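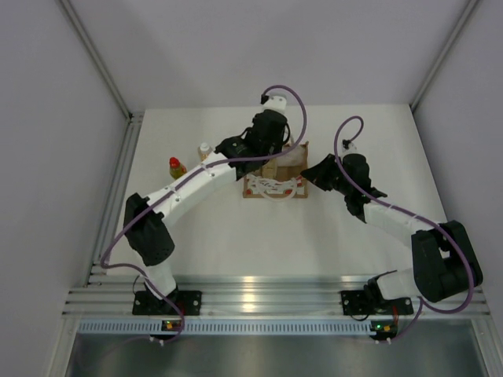 Section 4. Setting up the Votance hanging luggage scale

Read this section before you weigh anything for the first time. Set-up takes a few minutes and needs no tools.

4.1 Fitting the battery

1. Slide the cover on the back of the scale toward the arrow.
2. Insert the coin cell with the plus sign facing you.
3. Close the cover until it clicks.
4. Hold the power button for 2 seconds. The display shows all segments, then 0.

Note: If the display stays blank, take the battery out and wipe both contacts with a dry cloth.

4.2 Choosing the unit

1. With the scale on and nothing hanging from it, press UNIT.
2. Press again to move between grams, kilograms and pounds.
3. Wait for the display to stop flashing. The scale keeps this setting when it is switched off.

4.3 Weighing a bag

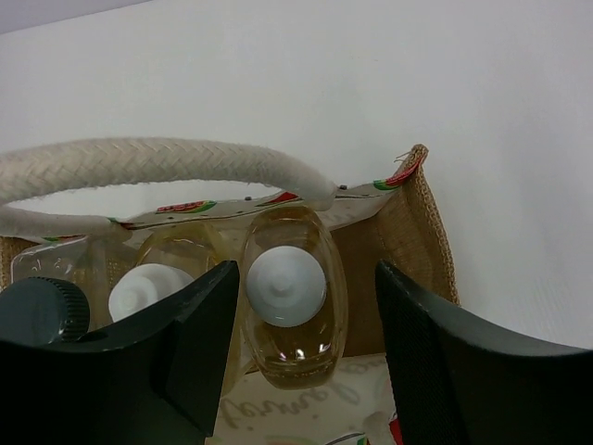
The strap goes through the handles of the bag and back onto its own hook. Both handles must be inside the loop, or the bag will hang at an angle and the reading will drift. Suitcase handles are stiff and give no trouble. With a thick braided rope handle, like the off-white one on the jute tote, pull the strap snug so that it sits at the top of the curve. Check a frayed handle for loose strands and keep them out of the hook.

1. Pass the strap through and close the hook.
2. Turn the scale on and wait for 0.
3. Lift slowly with both hands until the bag is clear of the floor.
4. Hold still. The reading locks after two beeps – you can then put the bag down and read it.

Example: a locked reading of 3,288 on the gram setting is over a 3,000 gram limit by 288 grams.

CAUTION: Do not swing the bag or leave it hanging from the scale. Keep your feet out from under it.

4.4 Resetting to zero

If the display shows anything other than 0 with no load, press TARE once. If it happens again, replace the battery. Readings taken in a cold garage or car may be off until the scale has warmed to room temperature.

For error code 7, see Section 6. Spare straps are sold under the Soliman name and fit all Votance hanging scales.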